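Speaker notes, evening session, starts 18:30. My part comes after Hiyori Higuchi, so keep the water glass from her and do not touch the clicker settings.

Title on the first slide: "Letters with small signs on them: how people search, and what our pages answer".

Slides 1 to 3 run by themselves while people sit down. Wait until the door is closed, then say good evening. 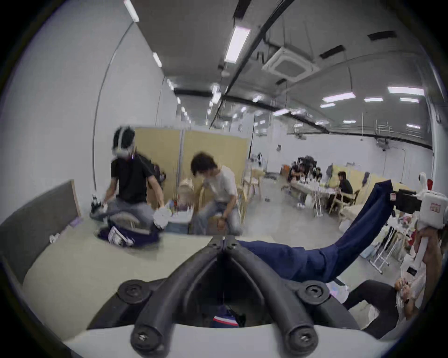
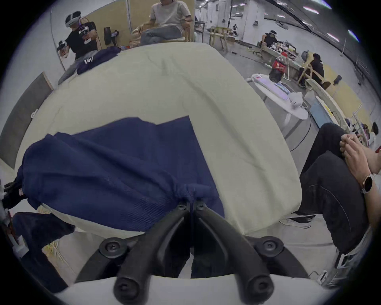
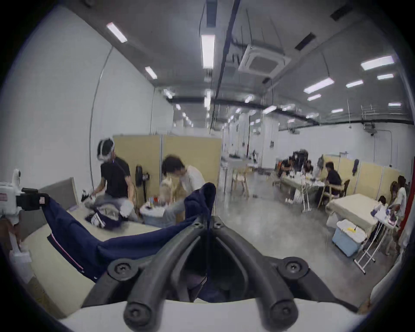 ## Slide 4: Who I am

Say my name slowly. Gizella Jakab. I look after the website of Droltard, a shop that sells bicycle parts by post. Before that I worked for a newspaper in Stevov, where I learned that a reader who cannot find the article will telephone, and that I will be the person who answers.

Thank Yolanda Montoya for the invitation. There are two Yolandas in the programme, so always say the surname.

## Slide 5: The problem, in one name

Show only the word Sæther, big.

Ask the room: how would you type this if your keyboard does not have the second letter? Wait for answers. Do not help them. I expect to hear "Saether" first and then "Sather". If someone says "Sether", good, because this is also in our search records.

Sæther is a maker of saddles. It is the name our customers look for most, and most of our customers have a keyboard where this letter is hard to find. Until last December, the search box on our own site gave results for the correct spelling only. With any other spelling the customer saw a white page with the sentence "No products match".

Speak about that sentence for a moment. I wrote it myself, and I was quite content with it then.

## Slide 6: Two different searches

Go slowly here. In the rehearsal, Purificación Aranda told me that I mixed these up and she was right.

- The big search engines, where a person arrives from outside. They are usually good with such letters. They have seen many people write the same name in many ways. We do not control them.
- The search box on our own pages. It knows only what we have told it. We control it completely, and it was the bad one.

When a colleague says "search is broken", first ask which of the two. I lost a full week once by not asking.

## Slide 7: What we counted

The shop has 1010 product pages. I made a list of every page where the name of the maker or the product has a letter outside the plain English alphabet. It was 300 pages, which surprised everybody in the office. I had guessed less than half of this.

Then I took the list of searches that ended with no result and read it by eye. Please recommend this to the audience strongly. It is dull work and you need only a pencil and a free afternoon. I found:

- the same name written with the accent, without the accent, and with an apostrophe in the place of the accent
- names copied from a PDF, where the accent is a separate sign that sits behind the letter (looks the same to us, is not the same to the computer)
- searches with capital letters where our rule for small letters worked only for plain English ones

The second point needs the drawing on slide 8. Do not try to explain it with hands.

## Slide 8: One letter, stored in 2 ways

The drawing shows é as a single sign, and é as e plus a loose accent. Say: "To your eye these are the same. To our search box they were two different words."

The repair is to change all text into one form before you compare anything. This must happen on both sides, for the product names and for what the customer types. We did the product names first and felt very clever, and the next morning the results were worse. Pause here, people usually laugh.

If somebody asks for the technical word, it is Unicode normalisation. I do not put it on the slide.

## Slide 9: Folding is a second step

Folding means that the search treats é and e as equal. It does not solve æ, ø or ß by itself, because these are not a plain letter with something on top. For them you need your own small table. Ours says that æ can be found with "ae" and also with "a".

A warning, please say it clearly: fold for finding, never for showing. The product page must still say Sæther. The first version of our change wrote the folded name in the page title too, and the company sent us a polite letter.

Also there are languages where the letter with the sign is a letter of its own, with its own place in the alphabet. If two of your products differ only in such a letter, put the exact match on top. We sort like this:

1. exact spelling as typed
2. same spelling after folding
3. spelling from our small table

## Slide 10: The addresses of the pages

This part is short. We had page addresses with the special letters in them. They worked, but when a customer copied one into an email it became a long row of per cent signs and numbers. People thought it was a bad link and did not press on it.

We moved to plain letters and sent every old address on to its new one. Of these, 17 went to the wrong page, since two makers had the same name after folding. Tereo, the program we use to check links, did not report them, and I cannot blame it: the links worked, they only led to the wrong thing. Yolanda Sepúlveda in our customer service found the first one from a complaint about brake cables.

So the advice is to look for doubles in the list before you move anything. I did it after.

## Slide 11: Her name and mine

Optional, skip if it is later than 19:10.

Yolanda Sepúlveda could not find herself in our own staff list. The person who filled in the list had left out the accent, and she typed it. Most people test with the name without the accent and forget the other direction. Test both.

## Slide 12: Questions

Likely questions:

- "Did sales go up?" We changed the delivery prices in the same month, so I cannot say. Searches with no result went down, that I can show (spare slide 14).
- "Does it matter for the big search engines?" Write the name correctly in the title and in the text. Do not fill the page with five wrong spellings, it looks poor and the customer sees it.
- "What about spelling mistakes?" A different subject. Start with letters, later do mistakes.
- "Can I have your table?" Yes, ask me for the file at the break. It covers only the languages that we needed.

Spare slides 13 and 14 are behind the thank-you slide. Slide 13 still has the old logo, do not show it unless somebody asks about the mobile site.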